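Print this page | E-mail this page

Anau Stock Control – Set-Up Guide
Section 4: Assigning Storage Locations

Complete this section before entering any opening quantities. The user must be signed in with supervisor rights.

1. From the main menu, select Locations, then New Zone.
2. Enter a zone name of up to 90 characters. Zone names may not be changed once stock has been posted to them.
3. Select the zone type: Shelf, Bin, or Floor.
4. Enter the first and last location numbers. A single zone may hold up to 200 locations.
5. Select Save. The zone appears in the list with the status Draft.

NOTE: Numbers already in use are skipped. If the list shows a gap, run Report 113 to find the zone that holds the missing numbers.

Small parts should be assigned to zones of type Bin. Each bin is treated as a separate location and requires its own label.

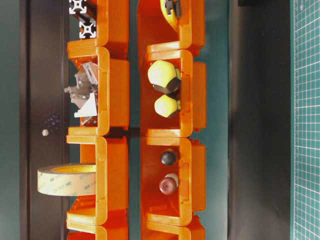

Stackable storage bins, orange plastic.

6. Select Labels, then Print Draft. Check the printed numbers against the list before applying any label.
7. Apply labels to clean, dry surfaces only.
8. Return to the zone list and change the status from Draft to Active.

CAUTION: Do not activate a zone while a stock count is open. Quantities posted during the count will be rejected with error 868 and must be entered again by hand.

Zones created in error may be deleted while in Draft. Active zones can only be closed – see Section 9.

Related sections
Section 3: User Rights and Passwords
Section 5: Opening Quantities
Section 9: Closing a Zone

This site uses cookies to remember your language and region. Accept | Cookie settings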